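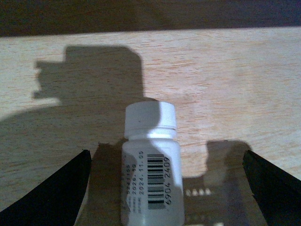 Rules for robots beside the bed

Sabina Fakir wrote the handling rules for the Grillari home trial over two months. "A bottle is held upright and the label stays readable," she says. Grip force is checked every 6 weeks.

Drawers get a page of their own.
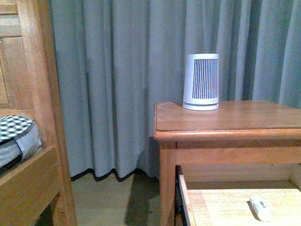 Tapley asked whether a drawer may ever be left open. Fakir says no. "Close it before you move off. People get up in the dark."

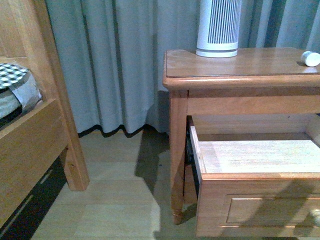
Zenis Home Robotics Standards Team

The next draft is due in July. She wants it shorter, with the word "should" taken out.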